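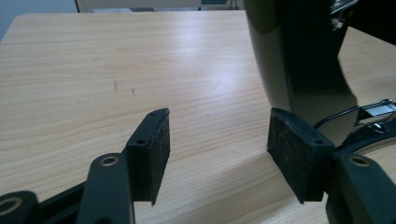
Tabletop with a light wood-grain surface.

Votonby Basketball League
Frequently asked questions for clubs, players and spectators

Last updated July 8, 2020

The answers on this page apply to all divisions of the Votonby Basketball League, including the women's and under-18 divisions. Where an answer differs from the League Rules, the Rules take precedence.

Entering a team

How does a new club apply to join the league?
A new club must complete the entry form and return it to the league office with the entry fee and a copy of its constitution. Applications for the coming season close at the end of August. Forms received after that date will be held over until the following season unless a vacancy arises in the lowest division.

Is there a limit on the number of teams a club may enter?
A club may enter up to three teams, but no more than one in the same division. The exception is the lowest division, where two teams from one club may be accepted if they have separate squads. Players may not move between those two squads after the first fixture has been played.

In which division will a new team be placed?
New teams normally begin in the lowest division. A team that has played at a comparable level elsewhere may ask to be placed higher, and should send its results from the last completed season with the entry form. The league's decision on placement is final.

When are fixtures published?
A draft list is sent to club secretaries for comment. Clubs have 14 days to report clashes with hall bookings. The final list is then placed on the fixtures page, and changes after that point are treated as postponements.

Players and registration

How do I register as a player?
Registration is made through your club and not directly with the league. Your club secretary will need your full name, date of birth, a recent photograph and the name of any club you played for last season. A total of 2,711 players were registered at the close of last season, and clubs are asked to send their forms early, as the office handles them in the order received.

Can I play for two clubs in the same season?
No. A player may be registered with one club at a time. Transfers are permitted until the transfer deadline, and a player may transfer only once in a season. Both clubs must sign the transfer form. A club may refuse to sign only where the player owes subscriptions or has not returned club kit.

What is the minimum age for senior matches?
Players must be 16 or over on the day of the match. Anyone under 18 must have written consent from a parent or guardian, and the club must keep this on file.

What happens if an unregistered player takes part in a match?
The match is awarded to the opposing side with a score of 20-0 and the club is fined. A second offence in the same season is referred to a disciplinary hearing.

Match days

Which venues are used?
Most matches are played at the home club's own hall. The Lorka Sports Centre is used for clubs without a hall, and for both cup semi-finals. The cup final is held at the Gavalas Arena, which has seating for some 1,000 spectators. Bultby Leisure Hall is no longer used for senior matches but continues to host the under-18 divisions.

Who provides the table officials?
The home club provides the scorer and the timekeeper, and the visiting club may provide an assistant scorer. All three must sit at the same table and must not coach or encourage either team during play. Referees are appointed by the league.

What must the home club have ready before tip-off?
The court should be available for warm-up at least 20 minutes before the start. The home club must supply two match balls, a working clock, a score sheet, team foul markers and a first aid kit - the referee may delay the start if any of these is missing.

What if both teams wear the same colour?
The visiting team must change. Numbered bibs are acceptable in the lowest division only.

How are results reported?
The home club must send the score by text message or email on the day of the match. The signed score sheet should reach the office within three days. Individual points are taken from the score sheet, so names and shirt numbers should be written clearly.

Postponements and appeals

Can a match be postponed?
A match may be postponed where the hall is unavailable, where travel is unsafe, or where three or more players are on representative duty. Illness and holidays are not normally accepted as grounds. The club asking for the postponement must offer two new dates.

How do I appeal against a decision?
Appeals must be made in writing by the club secretary within seven days of the decision. The appeal fee is returned if the appeal succeeds. A referee's judgement during play, such as the award of a foul, cannot be appealed.

Spectators

Do I need a ticket?
Entry to league matches is free. Tickets are required for the cup final, and 300 are set aside for the two competing clubs - the remainder are sold through the arena box office.

May I take photographs or film a match?
Please ask the home club before the match begins. Filming of under-18 matches is permitted only with the written agreement of both clubs.

Questions not answered on this page should be sent to the league office through your club secretary.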